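Library Reading Series Turns to a Novel About a Town Without a Newspaper

The Hillideck Public Library will spend its winter reading series on a single book, the novel "Essien" by Aba Boateng, beginning Thursday at 7 p.m. in the upstairs meeting room. The series is free, and 119 people have signed up so far.

"Essien" runs to 504 pages and follows one household in the river town of Kiria during the year after the local paper closes. The title is the family's surname. Boateng worked on the book while teaching high school English, and it was published last spring by Clindeo, a small press that mostly puts out poetry.

Senyo Tetteh, who runs adult programs at the library, said the choice was made after several patrons asked for a longer book that could be read slowly. Past series covered a new title every two weeks.

"People told us they were finishing the book in the parking lot," Tetteh said. "We wanted to give them one thing and some time with it."
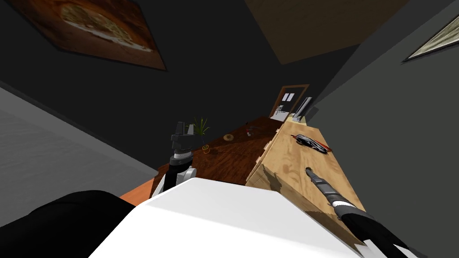
Do readers need to finish the novel before the first meeting?

Only the opening part, which ends when the older son, Paul, takes over his father's delivery route. Each session covers one part, and the discussion leaders have agreed not to bring up later chapters.

The novel is told by three narrators. The mother, Ruth, speaks in short dated entries that get shorter as the year goes on. Paul tells his part as a long letter to a cousin who never writes back. The last narrator is the father, a former typesetter who keeps composing pages in his head for a paper that is gone. Much of the talk among early readers has been about whether his account can be trusted, especially his version of the flood in the second part, which does not match what Ruth writes down.

Soledad Cantero, who will lead the first session, said she plans to start with that mismatch and with the way rumor moves through the town. In the novel, a story about a poisoned well travels from the barber shop to the church to the school board, and by the time it reaches the Essien house it has a name and a culprit attached.

"The father is the only one who wants to check it," Cantero said. "He is also the one who changes the most facts when he tells it later. I don't think Boateng settles that for us, and I'd like to hear what people make of it."

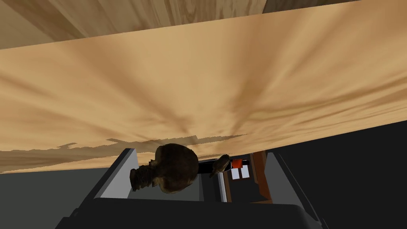 Schedule and leaders

Cantero leads the first session, on Ruth's section. Kwame Agyeman, who reviews fiction for the library newsletter, leads the second, on Paul's letter. Ashraful Marikar takes the final session, on the father's chapters. Sessions last 90 minutes, with a short break.

Agyeman reviewed the book in the fall and had a mixed opinion of it. He praised the flood chapter but wrote that the letter goes on too long and that the cousin's silence is explained twice. He said he has reread it since and still thinks so - though he now finds the repeated explanation more interesting, coming as it does from a character who can't stop correcting himself. 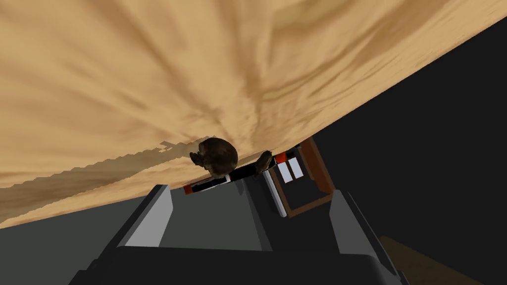
Copies and sign-up

The library has 20 copies for loan, plus two in large print. Borrowers in the series may keep a copy until the final session. Sign-up is at the front desk or by phone, and walk-ins will be seated if there is room.

Boateng will not be at the first two sessions. She is expected at the last one, where she will read from the father's final chapter and take questions.
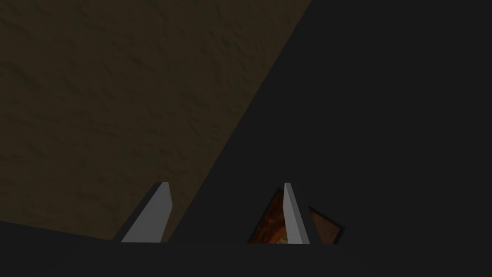 She has also given the library an early draft of that chapter, in which the father speaks in the third person. Marikar will hand out two pages of it so that readers can compare it with the printed version. The draft has a different ending for the typesetting shop, and Tetteh asked that anyone who hasn't finished the novel leave the handout folded until they have.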